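社區互助站 > 災後居住 > 補助與安置

搬進 Tramstead 的「安置意願書」到底該不該簽?看不懂文件在講什麼

Yen-ting Cheng

我們家原本住在 Darnari 下游靠河堤那一段,淹水之後房子被貼了黃單,一樓地板整個要重做,二樓勉強能放東西但是沒有水電。現在一家四口(我、先生、婆婆、念國小的女兒)住在租來的公寓,靠每個月 3,149 元的租屋補助撐著,房租超出的部分自己貼。

上個月收到重建辦公室寄來的一個厚信封,裡面有一份「安置意願書」、一本彩色的說明冊,還有一張回函。說明冊印得很漂亮,講 Tramstead 那邊的新社區有公園、有接駁車、有共用的活動空間,可是我翻了三遍,還是沒看到以下幾件事:

簽了意願書之後,原來那塊地怎麼辦?是我的還是公家的?
租屋補助會不會因為我簽了就停掉?
如果我簽了,之後看了房子不喜歡,可不可以反悔?
婆婆不想離開 Darnari,她可以不簽、我們簽嗎?戶籍是同一戶。

打電話去問,接電話的先生人很客氣,但是他說「意願書只是意願,不具約束力」,我問他那為什麼第二頁要填身分證字號和地號,還要蓋章,他說那是「方便後續作業」。我不是故意要找麻煩,可是什麼作業他也說不出來。回函上寫十二月底前寄回,「逾期視同放棄優先資格」。不具約束力的東西,逾期怎麼會有後果?

鄰居有人已經簽了,有人把整個信封丟進抽屜。說明會我去過一場,台上講了很久的願景,最後只留十五分鐘讓大家問,輪到我的時候麥克風已經收走了。

想請問有沒有人仔細看過這份文件,或者以前在別的地方遇過類似的事。我想聽到簽或不簽各會發生什麼,不用安慰我,謝謝。

回覆

河堤第三戶

簽啊,不簽以後連排隊都排不到。我表姊他們那邊以前也是這樣,先簽的先挑樓層,後面的就挑剩的。反正它自己寫不具約束力,那你怕什麼。

地的事情不用想太多,那種地現在也沒人要買。

補助我不清楚,應該是會繼續領吧,我自己簽了以後這個月還是有進來。

回覆

Tang

我看過整份,連附件一起看。先講我的立場:我不反對搬,我自己以後很可能也會搬。但是樓上那位說「怕什麼」,我不同意,一個月有進來只能證明一個月有進來。

以下依照你問的順序寫,我沒有把握的地方會直接說沒有把握。

一、原來的地

說明冊完全沒提,你沒有漏看。要看的是附件二,字很小,夾在交通示意圖後面。附件二寫的是「參與安置之住戶,其原有土地得由重建辦公室優先協議價購」。關鍵在「得」和「優先」。「得」的意思是他們可以買,也可以不買;「優先」的意思是你如果想賣給別人,可能要先問過他們。價格怎麼算、多久之內要決定、他們不買的話你的地是不是就卡在那裡,通通沒有寫。我寫信去問過,回信說「將依相關規定辦理」。哪一條規定,沒有講。

我看到的文件裡,沒有任何一句說簽了意願書土地就移轉。所以有人在群組傳「簽了地就沒了」,我認為沒有根據。可是也沒有任何一句保證你可以留著地同時住進 Tramstead。兩邊都不要太早相信。

二、租屋補助

補助的核定函上寫最多 11 個月,你把自己那張拿出來看起算日是哪一天。每一戶的起算日不一樣,有的從淹水那個月算,有的從租約開始算,差很多。意願書本身沒有提到停發,但是補助辦法裡有一句「已獲其他居住安置者,自安置之日起停止」。問題是「已獲安置」從哪一天算?是簽意願書、簽正式契約,還是拿到鑰匙?照一般人的理解應該是拿到鑰匙,但我不會拿一家人的房租去賭一般人的理解。要他們書面回覆。

另外要留意一件事:Tramstead 第一期的完工時間,說明冊寫「預計明年秋季」。你自己算一下補助到哪個月。我算我們家的,中間會空一段。我在說明會上問這一段誰負責,得到的答案是「會滾動檢討」。

三、可不可以反悔

意願書第四條說簽署人得於「正式簽約前」撤回。這一條寫得算清楚,我覺得可以採信。不過撤回要用書面,而且要寄到指定的收件處,不是打電話講一聲就可以。還有,撤回之後能不能再重新登記,沒有寫,我傾向當作不能。

至於「逾期視同放棄優先資格」,你的疑問完全合理。它不約束你去住,但它拿優先順位來推你早點表態。這種寫法我不喜歡,可是放棄的是「優先」兩個字,照字面不是放棄資格本身。剩下的戶數夠不夠分,就要看總數了。

四、婆婆的部分

這點我只有一半把握。表格是以「戶」為單位,所以同一戶籍原則上只有一份。可是建物如果是婆婆的名字,沒有她蓋章,你先生簽的那份有沒有效力我很懷疑。先去調謄本,看土地和建物各是誰的。我們那條巷子就有一家,地是爸爸的,房子登記在三兄弟名下,到現在連該由誰填表都沒有結論。

分戶可不可以,要問戶政,不要問重建辦公室。也不要為了趕回函匆忙分戶,老人家的一些福利是跟著戶走的,分完再合回去很麻煩。

關於數字

說明會的投影片寫第一期 81 戶。登記受災的居民是 1,148 人,就算一戶算得寬一點,第一期也不可能全部住得下,第二期的預算還沒有過。所以「人人有房」這種話,聽到的時候請把它當成口號。但是樓上說「不簽以後連排隊都排不到」,目前也是沒有文件支持的說法。

承包的是 Ginder,他們之前做過什麼我不熟,網路上好的壞的都有,我沒辦法判斷真假,就不轉貼了。我只建議你在問問題的時候,把「辦公室承諾的」和「廠商說明的」分開記。說明會上講到隔音、講到車位的那位先生是廠商的人,他講的話沒有寫進任何一份意願書附件。

我自己的做法

我簽了,但是在簽名旁邊手寫加註「本人保留原有土地及建物之權利,租屋補助之停發以實際交屋日為準」,影印一份,正本用掛號寄,回執留著。他們收到之後沒有退回來。我知道單方面加註不一定有法律效果,這要問律師,不要因為我這樣做就以為安全。每個月鎮公所二樓有免費法律諮詢,下午兩點開始,要先抽號碼牌,帶謄本、核定函和意願書正反面去。

回覆

退休代書阿姨

Tang 寫得仔細,我補幾點實務上的,也有一點不同意見。

加註那件事我不太贊成大家照抄。承辦人收下來不代表他同意,很多時候是根本沒有看。真的有爭議的時候,你那行字能不能算數,我見過算的,也見過不算的。與其加註,不如先發一封信,一個問題一段,請對方逐條回答,信裡寫明「請於函到後回覆,以利本戶於期限內決定」。他們不回,你手上至少有你問過的紀錄。

蓋章的問題。Yen-ting Cheng 說第二頁要蓋章,請看清楚是蓋一般的章還是印鑑章。如果有人跟你要印鑑證明,停下來。意願調查用不到印鑑證明。我做了這麼多年,出事的幾乎都是把印鑑證明交出去,用途那一欄還空著。要申請就一定把用途寫滿。

身分證影本也一樣,上面劃兩條線,寫「僅供安置意願登記使用」。

婆婆不想走,這個我想多說一點。很多家庭把老人家的意見當成最後要「處理掉」的一項,我每次看到都不太舒服。她不想走可能有她的理由,看醫生的地方、菜園、熟人,先問清楚是哪一樣。有些事情搬到 Tramstead 也有辦法,有些真的沒有。說明冊上寫的接駁車,我去問過班次,對方說「規劃中」。規劃中的車是載不了人去看病的。

還有一件跟這個問題沒有直接關係,但是最近有人私訊我:有私人拿著傳單在收 Darnari 的受災戶資料,說可以「代辦優先」。沒有代辦優先這種東西。要收手續費的更不用理。

原地修繕的補助也還開著,申請的人少,可能是說明會上提得太快。它跟租屋補助能不能同時領,我問到兩種答案,窗口說可以,電話說不行,所以我現在不敢跟你保證哪一個對。你們家是黃單,如果地板以下的結構沒事,至少先請人估個價,拿著數字再來比較要不要搬,比看彩色冊子實在。估價單要有公司章和日期,手寫一張紙的不收。

需要的話,把你的意願書第二頁遮掉個資貼上來,我幫你看是哪一版。目前我手上見過兩個版本,條號不一樣,Tang 講的第四條在另一版是第五條,撤回的文字倒是一樣。
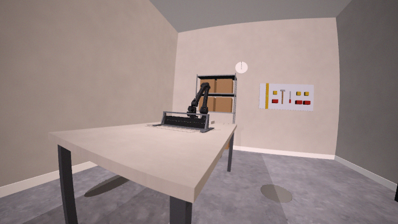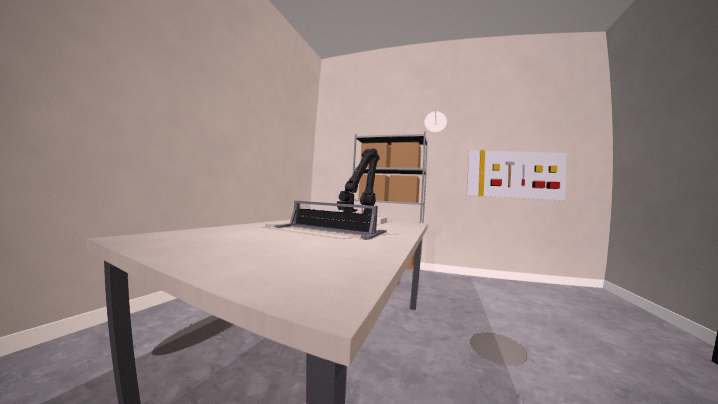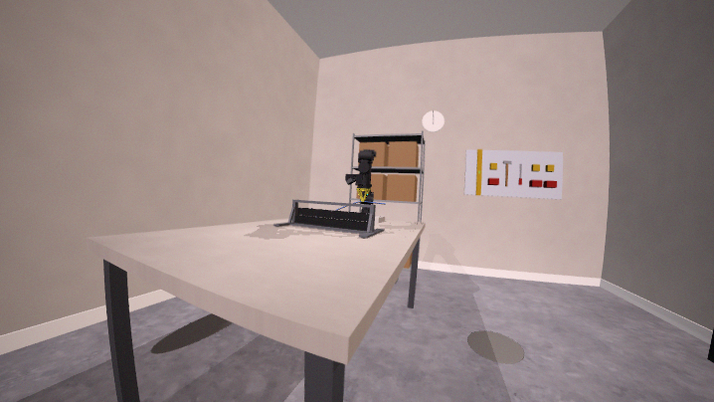 室內的桌子與桌上遠端的黑色機械手臂,三張皆為電腦繪圖

Yen-ting Cheng 的後續留言

謝謝三位。謄本調了,房子是婆婆的,地是先生的,比我以為的還麻煩。核定函的起算日我也找到了,是從淹水那個月算,所以空窗會比 Tang 家長。信今天寄出去了,用掛號,一個問題一段。法律諮詢下午兩點,我會提早去抽號碼牌。第二頁晚一點貼,要先找個地方掃描。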